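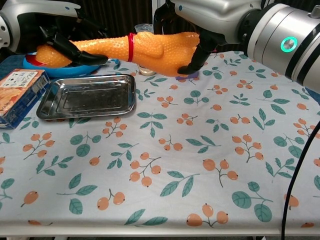 # Ovton 2 Teaching Station

The Ovton 2 is a teaching station for two-armed robots. An operator shows the robot a task by remote control, by hand, or by a mixture of both, and the station records each attempt for later playback or training. It is supplied as a floor-standing operator frame, a control cabinet and one licence of Zumerley recording software.

## Teaching by remote control

The operator stands in the frame and holds two lightweight leader arms. Movement of each leader arm is passed to the matching robot arm, and finger triggers open and close the hands. Position and grip are sampled together, so two-handed work such as passing a soft item from one hand to the other, or holding it level by both ends, is stored as a single recording.

Movement scaling can be set in the software. A reduced setting is recommended for work close to the table surface or among small containers. A foot pedal pauses the link while the operator moves the leader arms back to a comfortable position — the robot holds its last pose until the pedal is released.

## Teaching by hand

With guide mode selected, the robot arms are held up by their own motors and can be pushed through the task directly. Guide mode is suited to slow, single-arm movements and to setting start and end poses. It is not recommended for soft or stretchy objects, where the person guiding the arm tends to block the camera view.

## Recording

- Sample rate: 1000 readings per second, all joints
- Camera inputs: 4
- Grip force: recorded per hand
- Storage: removable drive, supplied
- Trimming: start and end points may be moved after recording
- Rejected attempts: kept in a separate folder until deleted by the user

Each recording carries a task name, an operator code and a free text note. Task names should be agreed before a session starts, as they cannot be merged later.

## Fitting

The operator frame weighs 41 kg and needs a level floor. It may be placed beside or facing the robot; the facing layout requires the mirror option to be switched on. Cables between the cabinet and the robot should be kept clear of the working area. Robot arms, hands, cameras and tables are not included.

## Options

**Hodžić wrist supports.** Padded supports for longer sessions, sold as a pair.

**Studby pedal set.** Adds a second pedal for marking attempts as accepted or rejected.

Lead time is confirmed on order. Please state the make of robot arm and hand when asking for a quote.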